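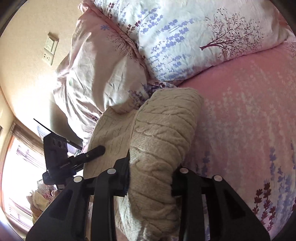 Ticket 1343 – Convoy attack near Gutetti counted twice in regional incident feed
Status: open (was closed, reopened by reporter)
Component: Pomum incident desk, road security map
Priority: changed from low to high

Reported by: Atik field office

The attack on the supply convoy north of Gutetti shows on the map as two attacks on the same day, 5 miles apart. The first entry says five people were killed. The second says seven. Add them up, as the weekly total has done, and you get twelve dead on a road where our drivers know of one ambush. We pulled our trucks off that road on Thursday because of the map. Please say which entry is right, or whether you know.

Reply from desk, first

Thanks for the report. Both entries came in through normal channels and both passed the automatic check. The places and the death counts differ, so the system treats them as separate events. Closing as working as designed.

Reopened by: Atik field office

"Passed the automatic check" tells me the fields were filled in. It doesn't tell me anyone was attacked twice. Both entries mention a white lead truck and a burned fuel tanker. Both say the convoy was stopped at a bridge. There is one bridge on that stretch. I would like to see where each entry came from before I accept that two tankers burned there in one morning.

Reply from desk, second

Source trail pulled.

Entry A: army statement, read out on local radio, typed in by our night shift. Gives the place as "the Gutetti bridge."
Entry B: story from the Crenshaw wire, pulled in by script. Gives the place as "Gutetti district" with no bridge in the headline. The script could not match that to a point, so it dropped the pin on the district office.

So the 5 miles between the two pins is the distance from the bridge to an office building. Nobody reported an attack at the office.

On the death counts: the army figure is five and says "civilians." The wire figure is seven and says "people." It may include two escorts. It may also just be a later count. I don't think we can settle that from here, and I'd be wary of anyone who says they can.

Steps taken
- Merged B into A, pin moved to the bridge
- Deaths shown as "5 to 7, sources disagree"
- Weekly total rebuilt
- Blamed group field cleared on the merged entry. The army statement named a group, and the wire story only quoted the army saying so. We had that marked as "confirmed by two sources." It was one source, twice.

Reply from Atik field office

The map looks right now. The email alert does not. It went out again after the merge with the subject "New attack, Gutetti" and our radio room got calls from three other offices asking if there had been another one. Does an edit always send a fresh alert?

Reply from desk, third

It does if the pin moves. I was told this was fixed in August. I tested it on a dummy entry and it was not fixed. Alerts on merges are now switched off by hand until there is a proper change.

I also ran a search for other entries pinned to a district office by the script. There are 248. Some will be fine. I'm not going to call them fine until someone has read them, so the ticket stays open. The monthly totals page should carry a warning in the meantime – I have asked for one and so far have been told it would "confuse users."

Reply from Atik field office

We are users. Put the warning up.

Last updated: Thursday, 4:40 p.m.

Contact the Pomum desk | Copyright Pomum | Back to top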